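Products Suture Stack Docs Release Notes Pricing Talk to Us

Fitance Podis: planning and perception software for two-armed suturing research

Podis is the software layer between your two instrument arms and the person who would like them to close an incision on a pad before lunch. It finds the wound line, keeps track of the thread, plans the stitch, and tells you, in a log you can read without a decoder ring, why it did what it did. You bring the arms, the cameras and the patience. We have tried to lower the amount of the third item.

It is research software. It is meant for bench work on tissue pads and similar material, and the license says so in four places. If you are looking for something to point at a patient, please close this page and go have a long talk with someone.

What's in the box

There's no box. There is a download and a license key, and the key arrives by email, usually while you're still reading the confirmation screen. The download contains four modules, which can be run together or one at a time:

Podis See takes the wrist cameras and the fixed camera and produces a single model of the pad, the incision, the instruments and the thread.

Podis Plan picks entry and exit points, needle angle, and the order of moves for both arms.

Podis Drive sends the moves to your arm controller and watches the result.

Podis Bench records everything and plays it back, including the parts you'd like to forget.

Most labs start with See and Bench and leave the other two switched off for a month. This is sensible, and we wish more people would do it.

Seeing the needle

A suturing needle is small, curved and shiny, which are three separate complaints from the vision people. The jaws that hold it are also shiny. From a fixed camera it spends a good deal of its life behind something. So See leans hard on the wrist view for the last stretch before entry, when the fixed camera's opinion is mostly a guess wearing a lab coat.

At close range the wrist camera has its own troubles. The other instrument tends to loom up out of focus, big as a water tower, across whatever you most wanted to look at. Earlier versions of See tried to fit a tool model to that blur and got very confident about it. Version 12 marks such regions as "near, unknown" and plans around them. Confidence went down and stitches got better.
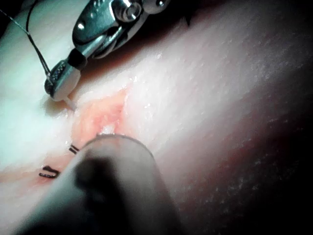

Wrist view, needle at the pad. Two stitches already in, lower left.

The entry estimate updates for as long as the needle tip is in view. When the tip goes under, See switches to predicting it from the jaw pose and the grip, and it says so on screen by turning the needle outline from solid to dashed. If the dashed outline wanders too far from what the planner expected, Drive stops the arm. You can set how far is too far. The default is cautious to the point of being annoying. Raise it once you know your setup.

Thread, the real customer

We spent the first year thinking we were writing software about needles. Our issue tracker now has 3615 closed tickets and a person searching it for "needle" will have a short afternoon. Searching it for "thread" is a hobby.

Thread loops, drapes itself over the jaws, lies down next to last week's leftovers and pretends to be one of them. Podis treats thread as four different things, and keeping them straight is most of the job:

Live thread is the strand attached to the needle or held in a jaw. It is tracked end to end, with gaps filled in where an instrument hides it. The gaps are shown as gaps.

Tied thread is a finished stitch. Once Bench has logged a knot as tied, See pins it to the pad and stops trying to pull it into the live strand. Tails are kept as part of the knot, however they splay.

Waiting thread is a strand that crosses the incision with no knot in it yet. The planner will not start another stitch while one of these exists. People ask for a way to turn this off. There is one, and it's under a menu called Regrets.

Scrap is every cut end lying around on the pad. Scraps are logged, outlined in gray, and ignored, with one exception: if live thread runs across a scrap or ends near it, See lowers its own certainty along that stretch and asks for another look before committing to a grasp. You can also click a scrap and declare it a scrap by hand. This is oddly satisfying.

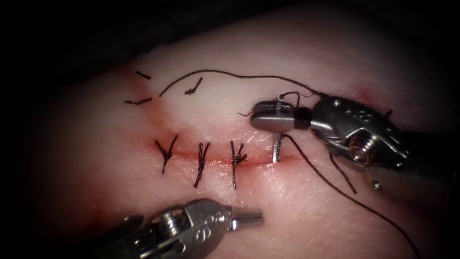

Two arms, one opinion

Planning for two arms is planning for one arm, plus an argument. Podis Plan settles the argument up front by giving each arm a role for each step: one leads, one assists, and the roles can swap at any step boundary. The assisting arm gets its own keep-out zone, sized around the jaws and wrist housing of the leader, and it is allowed to wait inside that zone only when the step needs a handoff.

Handoffs are where most stacks quietly cheat, and ours did too until Priit Ķēniņš rewrote that part of the planner over a February that he describes as "long." The old version moved the assisting arm to a fixed meeting point and hoped. The new one plans the meeting point from the current thread shape, so the two wrists come together where there is slack to work with. It costs a little planning time. On our bench machine the planner tries up to 4000 candidate poses per handoff and throws nearly all of them away, with what we like to imagine is a sigh.

A few settings you'll touch early on:

handoff.clearance sets the gap kept between wrist housings. Start big.

handoff.view_priority decides which camera wins when they disagree. "Fixed" is the default. "Wrist" is better close in, if your lens is clean. Clean your lens.

assist.park is where the idle arm goes to think. Parking it near the incision saves travel and blocks somebody's view. Parking it far away does the reverse. We don't have a clever answer to this one and neither did the three customers who wrote in with theirs.

The hard part of any run comes when both arms are in close over the wound, metal in front of metal, with most of the interesting geometry behind a wrist. Podis Plan flags these steps in orange before they start and drops the speed. You can raise the speed again with one key, and Bench will note who pressed it and when.

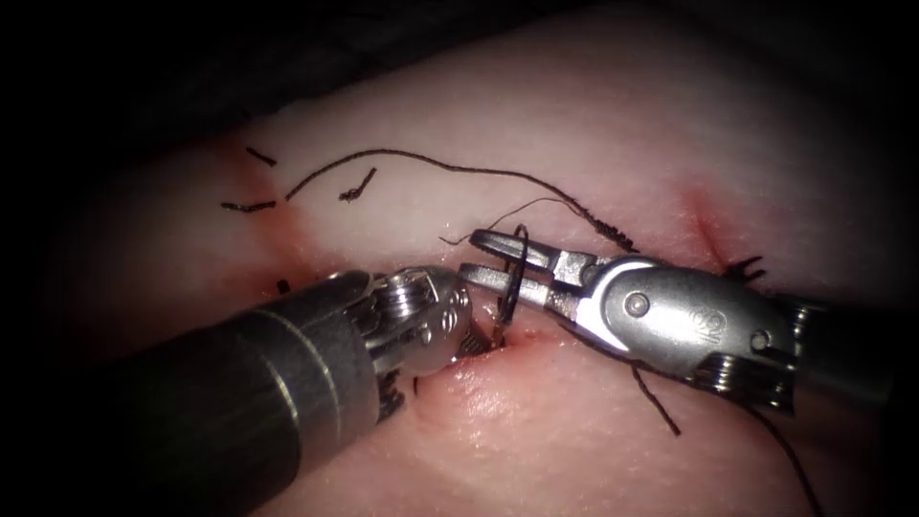
If the two views can't be made to agree within your tolerance, the planner holds both arms and offers three choices: back the assisting arm off along its own path, look again, or hand control to the operator. It won't pick one for you. We tried letting it pick, and it always picked "look again," sometimes for twenty minutes, like a man checking whether he left the stove on.

Playback and tooling

Podis Bench stores camera streams, joint states, planner decisions and operator keystrokes on one clock. Scrub to any instant and you get what See believed at that instant next to what the cameras showed. The difference between those two panes is your to-do list.

You can rerun any stored session through a newer version of See without touching the arms. We do this every night at 2 a.m. with a set of 100 stored runs, and the report goes out before breakfast. A release doesn't ship if it does worse on that set. This has delayed several releases and ruined one perfectly good office party.

Other things in Bench that people end up using:

Label by correction. Fix one outline and it carries forward until the thread does something new, which won't be long.

Step notes. Type while it runs. Notes land on the timeline, spelling and all.

Export to plain files. Folders of images and tables, named so that a human can find things. No special viewer.

What it runs on

One workstation with a decent graphics card. Linux only. Podis Drive talks to arm controllers through an adapter, and adapters for Hovano and Lukoševičius controllers come with the license. For anything else there's an adapter kit, with a working sample and a test harness that will tell you, sometimes bluntly, what you've gotten wrong. Most people finish one in a couple of weeks. One lab took a day and has been insufferable ever since.

You'll want at least one fixed camera above or beside the pad and, if your arms can carry it, a small one at the wrist. See will run with the fixed camera alone. It just gets moody near the needle.

Lighting matters more than resolution. Pads have a sheen, and instruments have more of it, and a hard lamp gives you a lot of small white dots that look very much like something. A softer lamp will do more for your results than our next two releases. Please don't tell sales we wrote that.

Known annoyances

Fine gray strands next to black ones are sometimes merged into a single thread. Better in 12, still not good.

A kinked or coiled length of thread can be reported as a knot. Click it and say no.

The orange warning color is hard to read on older projectors. There's a theme called Projector. It is ugly.

Undo in the scrap editor goes back one step only. We know.

Licensing

Per bench, per year, all four modules. Teaching labs get See and Bench free and can add the others later. Updates are included, and so is email support from the people who wrote the thing, which cuts both ways. Ask for a trial key through Talk to Us, and mention which controller you have so we can send the right adapter the first time.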